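**Progress note to the Omano fund, 8th July**
From: Hajar Radwan, Prunville bench team

The two-arm bench is up and we are teaching on it every working day! When I wrote in March we had one arm bolted down and a second still in its crate, so this is a happy note to be sending. It covers the bench, the demonstrations we have collected, what the arms can do alone so far, and where the next part of the grant will go.

## The bench

Both arms are now fixed to the front rail inside the white enclosure, and the pale walls have helped more than I expected. Shadows from people walking past used to upset the side view badly, and that trouble has gone. We kept the speckled worktop. I had wanted to swap it for something plain, but Mwaipopo (our partners on the training software) asked us to leave it, as their earlier runs on patterned tops had carried over better to real kitchens. I've come round to it.

## Teaching by remote control

We teach the arms in two ways. In the first, a person takes hold of the arm and moves it through the job by hand. It's quick to learn and lovely for slow, careful movements, but with two arms you run out of hands, and sleeves keep getting into the pictures. So most of our work has moved to the second way: the operator sits outside the enclosure and steers both grippers from a pair of small handles, and the real arms follow.

The task set is called Holtano, and it is all food counter work. Trays of play food are laid out, the operator moves pieces between them, and every movement of both arms is recorded along with the camera views. We chose flat discs because they are horrid to pick up. If the fingers come in even slightly too high they slide straight over the top, and a learner has to see plenty of good approaches before it gets the idea.

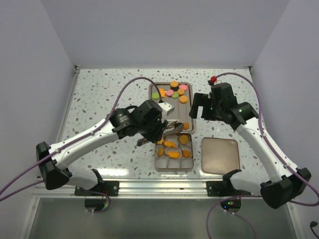
*Holtano on the two-arm bench: coloured discs on the back tray, orange pieces on ice in front, and an empty square tray to the right.*

The ice tray is my favourite addition. Shiny, see-through things are hard for the cameras, and a piece resting on cubes never sits quite level, so the operator has to tilt the wrist to meet it. New operators find this maddening for their first morning and then get very good at it (one of ours now refuses to do anything else).

We have 911 demonstrations that passed checking, and another 137 that we threw out, mostly for dropped pieces or long pauses while the operator thought about what to do next. The pauses matter. Early on we left them in, and the trained arm copied them faithfully, hanging over the tray doing nothing at all. Trimming them made a difference the same afternoon.

## What the arms can do alone

After training on the checked set, we gave the arms 52 tries at moving one disc to the empty tray with no person steering. They did well on discs lying apart from the others, and I cheered out loud at the first one. Stacked discs are still poor: the gripper tends to take two together or push the top one off. Pieces on ice come somewhere in between, and the fish shapes go better than the round ones, probably thanks to the tail giving the fingers something to close on.

## Next

- More demonstrations of stacked discs, with the operator told to go slowly on the lift.
- Both arms working on one piece, one steadying and one picking.
- A tidier route for the purple cables, which loop over the table and make operators cautious on wide swings.
- Reaching 2000 checked demonstrations before the next report.

We are inside the budget. The only change I'd ask for is to move the money set aside for a second enclosure into operator hours. One good bench used all day is teaching us far more than two used half the time would, and the people steering it are improving every week. If the fund agrees, I can send the revised sheet straight away, and you would be very welcome at Prunville to have a go on the handles yourselves.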